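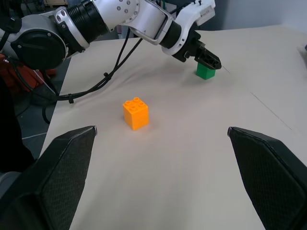 Two arms sharing one table — what rules do you follow?

Asked by Sneha Agarwal, 8 March 2026

We have two small arms working over the same tabletop, picking up toy blocks and moving them. I'm supposed to write the operator rules and so far I have half a page. The maker's manual covers one arm by itself and says very little about two. Last June we bent a bracket when both arms went for the same block, and I'd like the rules to cover that kind of thing. Questions: who gets to move first, where do the cables go, and does somebody need to be at the stop button the whole time?

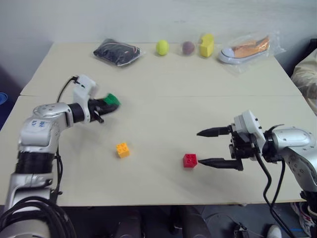 Left gripper on the green block, right gripper open near the red one.

3 answers

Xuelian Cao
We went through this at Jesach. What we ended up with:
One arm owns the middle of the table at a time. The other can move on its own side but stays out until the first has let go and backed off. Put this in the software and in the written rules.
Cap the speed when both are enabled. Ours is 20 percent of full, and people complain, but we kept it.
Route cables so they can't reach the gripper at any pose. Check with the arm stretched all the way out, power off, moving it by hand if your model allows that.
Yes, one person at the stop, hands free, and that person is not also the one driving. Feet and bags stay back from the table.
Write down every contact between the arms, even light ones. We have 2,929 runs logged and 214 of them have a contact note. Most of those came before the middle-of-table rule.
Also do a proper risk assessment for your own setup. Mine won't cover yours.

plernine_wi
tape on the table. works fine

Nitby
Agree with the first answer except the speed cap. I'd set it per task — sliding a block is different from lifting one over the other arm. Tape is OK as a reminder but the arms can't read it, so you still need the limit in software. Who resets after a stop? Put a name on that in your rules too, we had two people both press resume.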